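The Case for Mismatched Dishes

Households are often advised to replace odd dishes with one uniform set. The Celleser housing office, which furnishes 219 apartments, takes a different view. A table needs an oval baking dish, a few bowls and a plate large enough to share. It does not need them to match.

Our position since November has been that sound pieces stay in service. A patterned plate serves dinner as well as a plain one.
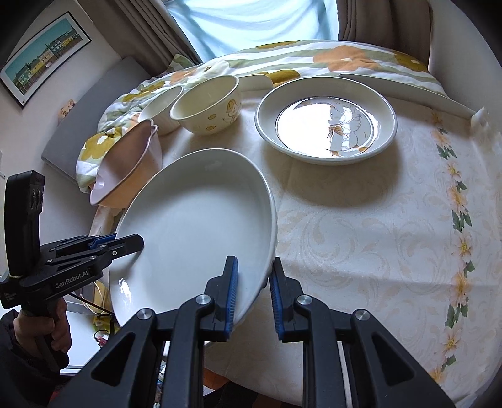 Residents who still prefer a full set may request one from the office. We ask only that they first lay out what they own on a clean cloth and look it over.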